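Denico Tabletop Simulation Set: Data Card

Maintained by the Predport manipulation group
Contact: Rizwan Mughal

Summary

The Denico set is a collection of simulated robot episodes for training and testing policies that learn from examples. Each episode places a two-finger gripper over a work surface with a small number of plain objects on it, and gives the robot one short written instruction. The set contains 498 episodes across 4 families of task. All of it was produced in simulation; no real robot footage is included.

Contents of an episode

An episode holds the instruction, the joint positions, the gripper opening, the commanded motion and the images from two cameras. One camera is fixed to the room and the other is carried on the wrist. All streams share a single clock and are stored at the same rate. Object poses are kept in a separate file, so that users who wish to train from images alone can leave them out.

How the episodes were gathered

Operators drove the simulated arm by hand controller from the Vomham office. Each operator completed 50 practice runs before any of their work was accepted, and practice runs are not part of the release. Starting positions were drawn at random within the limits of the surface and rejected only where two objects overlapped. Lighting direction was also drawn at random - a choice made after early policies trained on evenly lit images performed poorly elsewhere.
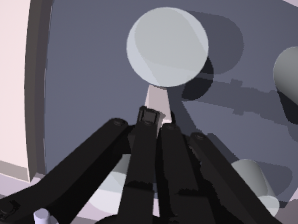
Wrist views are supplied without cropping, masking or colour correction. The fingers and their linkage therefore take up a good part of the image, and users should expect objects to be hidden in part at the moments that matter most for grasping. The lower end of the pale tapered block, for instance, is partly covered by the fingertips, and one of the grey-and-white cylinders lies partly behind an outer bar of the gripper. Shadows are left as rendered, including those with jagged edges on the gripper itself. A policy that treats a dark patch as an object will be penalised in the test split, where light directions differ from those used in training.

Object shapes

Shapes are simple and mostly without markings: discs, cylinders, pegs, blocks and panels. Several share similar pale colours. This was intended to encourage reliance on shape and position, though it also makes the set a poor choice for work on colour words.

Review

Every episode was replayed in full by a second operator using the Jafri viewer. Episodes were removed if the instruction did not match the motion, if an object passed through the surface, or if the recording stopped early. Over 76 episodes were removed on these grounds. Slow or hesitant attempts were kept, as were those in which the operator released an object and picked it up again.

Known limits

Contact between rounded objects and the fingers is approximate, and cylinders may roll further than they would on a real table. The instructions were written by a small team in British English and vary little in form. The wrist camera has no motion blur or sensor noise. Users intending to move a policy to a physical arm should add their own.

Reporting problems

Faults should be reported to Rizwan Mughal with the episode number and the camera concerned. Corrections are issued each April - earlier versions remain available on request.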